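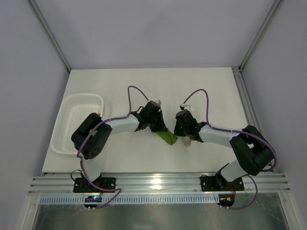 Session 4: Wiping, trimming and keeping mushrooms
Kitchen Basics, Zavholm evening program
Notes by Maxine Whitcombe

Hello again! A few of you asked me to write down what I said about cleaning mushrooms last time, and I went so fast at the end that I don't blame you. So these are my notes, tidied up a bit, plus the things I forgot to say out loud.

To rinse or to wipe

I grew up in a house where you never, ever put a mushroom under the tap. My mother wiped every single one with the corner of a dish towel and we all sat there waiting for dinner. I still mostly wipe, but I've relaxed. A quick rinse right before cooking does very little harm to a firm button mushroom. What I don't like is a long soak, or washing them and putting them back in the fridge (they go slimy and you'll be cross with me).

For tonight we'll wipe, mainly so you get used to handling them gently. If you get home and rinse yours, I won't come after you.

The cloth

Use a soft one, thin enough that you can feel the cap through it. Old T-shirt cotton is lovely. Terry cloth is too loopy and leaves fuzz on the stems, and paper towels are fine but they shred once they're damp. Wet the cloth, wring it out as hard as you can, then wring it again. Bunch it up loosely in your hand and let one corner stick out past your fingers. That corner does nearly all the work. Once it gets dirty, shift your grip and pull out a fresh one.

Please keep this cloth for food only. I use green for vegetables and white for dishes, and at home everybody more or less sticks to it.

Holding the mushroom

Fingertips, not fist! Hold the cap lightly by its sides with the stem pointing down, and turn the mushroom against the cloth. Most people do it the other way around and scrub at a mushroom they've got in a death grip, and then there are thumb dents all over it. Work from the middle of the cap out to the rim. Stop at the rim. If there's dirt underneath, turn it over and use a dry pastry brush, going the same direction as the gills.

Jabari Mosoti, who is teaching the knife session after this one, holds his over the table and brings the cloth down on top in a single twist. I've tried it and I drop half of them. See which way suits your hands.

Trimming

Cut off just the dry end of the stem, a thin coin's worth. You don't need to pull out the whole stem unless you're stuffing the caps. Save the trimmings in the freezer for stock, and do label the bag, they look like nothing on earth after a month in there.

Peeling: skip it. I know some cookbooks tell you to. The skin is perfectly good to eat.

Portions

We'll be working with 667 grams between each group of six, an odd number that comes from splitting up the big Skomau crates. It looks like a mountain and then it hits the hot pan and shrinks to almost nothing, so don't panic and don't add more oil. Cook them in two batches if your pan is small. Crowded mushrooms steam in their own juice and stay pale, and we want them brown.

Salt goes in at the end tonight. We can argue about that over the food.

Storing what's left

Paper bag, top folded over once, on a fridge shelf. Leave them unwashed. Plastic tubs with a tight lid trap moisture, so if yours came in one, poke a couple of holes in the film or move them to paper when you get home. I try to use mine within three days or so. Wrinkled is okay for soup. Sticky, or smelling of anything fishy, goes in the compost.

Before next time

Clean a small batch at home, and try it once wiping and once rinsing. Cook them separately in the same pan, same heat, and taste them side by side. Write down which you liked better and bring the note, even if it only says "couldn't tell." (I'd love to see how many of you can't tell.)

Bring your own cloth next session too, washed and without fabric softener, plus a small knife you're comfortable with. The Rweyemamu room is ours again from 6, so come a little early if you want to go over the trimming with me. Anyone with a mushroom allergy, tell me beforehand and I'll set you up with zucchini at your own station.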